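Notes on the Kitchen and the White Table
2026-06-29

This is the second entry on the reorganization of the apartment at Clellik, and it concerns the two surfaces on which most of the household's daily work is done. The first entry, published in April, dealt with storage and need not be repeated.

Preparation at the marble counter
The counter is reserved for cutting, mixing and serving. Carrots are kept beside the white mandoline slicer, and the bowls remain toward the front, within reach of the fork. The tall jar with the red lid stays against the back wall – it had previously traveled between rooms, to general inconvenience. 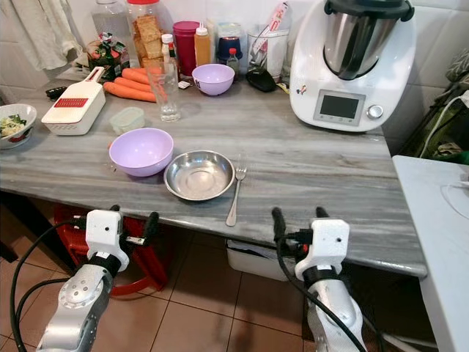
The white table
A separate policy applies to the table. It is intended for drinks, paperwork and the power strip, and no food is to be prepared on it. The teal mug is permitted at all times. Cables should be kept toward the back, although compliance with this provision has been uneven. The table was acquired secondhand from Hellwig for 23 dollars, and the faint lines crossing its surface have been accepted as permanent.

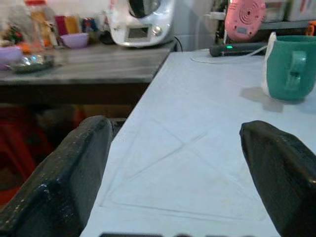 Torquil Yule wrote in response to the previous entry that a table without food on it will be covered in mail within two weeks, and that he would sooner move the slicer there and leave the marble clear. His proposal was considered. The slicer will remain on the marble for the present, and the mail will be reviewed in the next entry, together with the shelf above the door.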